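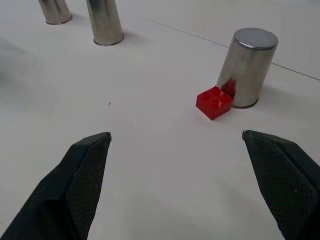 Small Things on White Tables: the Kolo gallery

Welcome to the December page! Kolo is our little club for people who love ordinary objects, and every winter we put a few of them out on a plain pale surface and see how they get on together. No patterned cloths, no flowers, no props from the good cupboard. Just things from the toy box and the kitchen, chosen because somebody is fond of them.

We've been going long enough now that the collection fills 50 shoeboxes, plus one biscuit tin for anything that rolls. Most of it came from the Walbridge jumble sale, which is a marvellous place for single cups, odd lids and bags of mixed bricks, and you're still allowed to rummage right down to the bottom of the crate.

Our first picture of the season pairs a red brick with brushed steel, and I am so pleased with it that I've written far more than the usual line or two. Everything else follows in the new year.

RED BRICK, STEEL CYLINDERS
A chunky 2×2 brick in the brightest red, sitting almost up against a tall steel cylinder. I love how much colour such a small thing can bring to a tabletop.

THE STUDS
Four of them, in a square, each with a little highlight on its rounded edge. If you grew up with the big bricks your thumb probably knows exactly how those feel. Mine does!

THE STEEL
Polished and streaky, with greys and whites running through it and a bright rim round the flat top. It could be a tumbler turned upside down, and it's handsome enough that way up to make me want to try it with every cup in the house. There are three steel cylinders in all, and the nearest one is the star.

THE SHADOW
Very faint, very soft, drifting off to the right of the tall cylinder. I like a shadow you have to look for.

THE TABLE
Matt and off-white, a bit greyer to the left and lighter towards the upper right, with a fine dark seam running across at a slant. Plain white is never plain white once you start looking at it (ask anyone who has tried to match paint). There's even a tiny dark speck near the middle on the left, and once you've found it you'll keep going back to it.

A few notes for anyone who'd like to join in

Choose things you already have. People write to us worried that their cupboards aren't interesting enough, and then they send in a potato masher next to a yellow duster and it's wonderful. Last winter's page had 200 entries, and the one I still think about was a green pencil sharpener beside a boiled egg.

Two or three sorts of thing are plenty. One shiny and one dull makes a good start, or one that's all corners and one that's all curves. The brick and the cylinder do both at once, lucky pair.

Move things closer than feels sensible. A finger's width apart tends to look like a queue at the post office. Nearly touching is much livelier, and you get reflections to play with if one of them is metal.

Clear daylight is lovely, but a grey afternoon does very well too, so don't wait for the sun. You'd wait until April where we are.

What's coming next

The January page will be all about wood: spoons, pegs, a darning mushroom or two, and the Uvberg spinning tops that half the club seems to have inherited from an aunt. After that comes the long-promised glass page, with the Kamolrat bottles, which are tiny and lopsided and every colour of boiled sweet. I can't wait for that one. They've been wrapped in newspaper on top of the wardrobe since the summer and I've had to stop myself unwrapping them twice.

Our printed booklet is nearly ready as well. We're making 700 copies this time, stapled, with a fold-out in the middle and a list of every object on the back cover. Copies will be on the table by the door at Walbridge, or drop us a message and we'll put one by for you.

Entries for the wood page are open now. Up to 2 pictures each, please, and do tell us where your spoon came from.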